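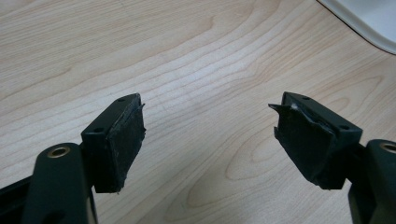

Jolo equipment planner

Welcome, and thank you for taking the trouble to open the README before the spreadsheets. This folder holds the planning sheets we use at Prestunley to work out what a set of hand-held grippers will cost us over a year, from the first order through to the last bag of spare pads. We call the whole thing Jolo, after the first batch of grippers we bought, and the name has stuck to the files as well.

It began life as a single tab in somebody's budget and grew every time an order went wrong. We have tidied it a good deal before sharing it, but you will still find corners that only make sense to us, and you are very welcome to delete those.

What is in the folder

planner.csv is the main sheet. Each row is one thing we buy, with its supplier, unit price, how many we want on the shelf and how long it takes to arrive.

orders.csv is the history of what we did buy, including the orders we regret. Returned goods stay in with a negative quantity.

wear_log.csv has one row for every time a gripper is looked over. It gives the gripper's label, the side (left or right as the person holding it sees things), the part, and a short word for its state.

desks.csv lists the places where people work, with the size of the top, whether there is a cable hole, and what else has to live there.

notes.txt is a loose diary of dealings with suppliers. It is not in any particular order, sorry.

All prices are in pounds with delivery left out. Delivery has a column of its own, and please do use it. In our first year we folded it into the unit price, and afterwards we could not tell whether a part had gone up or whether we had simply ordered it in dribs and drabs.

How the budget is put together

We plan for 14 grippers in use and 2 in the cupboard. The pair in the cupboard are complete and ready to go, and we count them as part of the main purchase and not as spares, which settled a long argument about which budget they belonged to. Spares, for our purposes, are parts: pads, screws, bushings, linkage bars and the odd cable.

There is a limit of 1000 pounds on any single order that can go through without a second signature. It shapes the planner more than we would like. A full order of grippers goes well over the limit and has to be planned months ahead, while parts can nearly always be kept under it. The planner has a column called "signature" which turns to "yes" when a row takes an order past the line, and you can put your own figure in at the top of the sheet.

We place the big order in January. Goicoechea, who make the finger blocks and the arms for us, do their long production run shortly afterwards, and getting in before it has always meant a calmer spring. If your own money arrives at a different time of year, change the month in the header row and the lead times will shift along with it.

The desk is equipment too

It took us a while to see this. We had priced the grippers to the penny and then found that people were working wherever there happened to be a bit of table, with cables draped over the back and stands borrowed from other rooms. So the planner now has a block of rows for the desk itself. A smooth pale top suits us nicely, as dark fingers are easy to see against it. We ask for a cable hole towards the back edge, and for enough open space in the middle that a gripper can be brought in with its fingers spread and not knock into anything. Stands go off to one side. Mugs are not in the budget, but they turn up on every desk regardless, so allow a few inches for them when you are measuring up.

Cheap desks have served us perfectly well. The one thing we would spend more on again is the edge, where hands and forearms rest all day long.
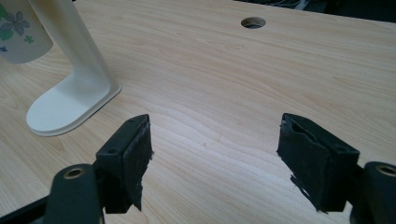

Using the sheets for your own group

Start with planner.csv and clear the quantity column. Leave our prices in for the moment, just so that the totals at the bottom have something to chew on, and put in the number of grippers you expect to have in hands at any one time. People tend to enter the number of staff here, and that gives far too large a figure unless everybody works the same hours.

Next, go through the lead times and replace them with what your own suppliers tell you. Then add a bit. We add a week to everything from abroad, and we have rarely been sorry.

After that, copy in whatever you know about wear. If you know nothing yet, that is quite all right – use our rates for the first few months and keep your own log alongside. You will want to swap ours out as soon as you can. Wear depends on what is being picked up and on how firmly people squeeze, and those things vary enormously from one room to the next.

Last of all, look at the storage rows. Pads like to be kept flat and out of the sun. We use shallow lidded boxes from Loltia, one for each kind of part, with the part code written on the lid and again on the side. Writing it twice sounds fussy until you have stacked seven of them and need the one at the bottom.

Wear and replacement

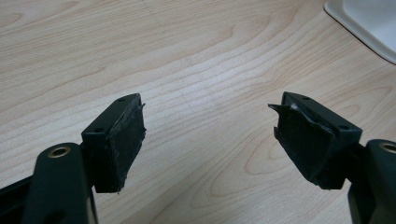
Pads are the row we got most wrong, and they are worth going into at some length. On our first order we bought one pair of spares per gripper and thought ourselves rather generous. Pads do not wear out in pairs, though, and the log makes far more sense when each side has its own row. The right pad here would go in as "replace": its upper corner is torn into a pointed flap, a few white flecks show beside the tear, and there is a fold running across the face. The left one has scuffs and a thin bit lifting at its corner, and we would put it down as "watch". If you budget in pairs you will end up with a drawer full of perfectly decent left pads, as we did, so the planner now counts single pads and lets each side have its own rate.

We use only four words for the state of a part: new, fine, watch and replace. There was once a longer scale from one to ten. It looked very scientific, and no two people ever agreed on it, so we have translated the old scores into the four words as best we could. Rows that were translated have a "t" in the last column. Treat those with a little more caution than the others.

Arms and finger blocks hardly ever need replacing with us. We keep a few in hand all the same, as they have the longest lead time of anything on the sheet. Bushings are cheap enough to buy by the bag. Screws come in the same bag as the bushings if you ask Goicoechea nicely, and otherwise they arrive separately and late.

Things we bought and would not buy again

A large roll of pad material, which seemed a bargain by the metre. Cutting it neatly took up so many afternoons that the ready-cut pads would have been cheaper. It is still in orders.csv, under "roll, black".

Carry cases with fitted foam. They were lovely to look at, and then the arms were redesigned and nothing fitted in the cut-outs any more. Plain boxes have done the job since.

A service contract covering parts. We do not want to put anyone off these in general, but ours left out anything described as a wearing surface, and with us that meant pads, where most of the money goes. Do read that clause.

Known gaps

The wear log has thin patches in the summer months, when fewer people were about and inspections were skipped. We have left the gaps empty and have not guessed at what might have been there.

Staff time is not costed anywhere. Changing a pad is quick work, but it adds up over a year and someone ought to put it in. If you do this for your own version, we would be so pleased to see how you went about it.

Second-hand grippers are not covered, and nor is hiring. We have never done either.

Prices are refreshed when we place the January order and are left alone for the rest of the year. A supplier's current list should always win over ours.

Sharing and changes

You may copy, alter and pass on these sheets freely. A mention of Prestunley is appreciated and not required. Corrections are best sent as a short note saying which file and which row, and if you have found a better source of ready-cut pads, please put that at the very top.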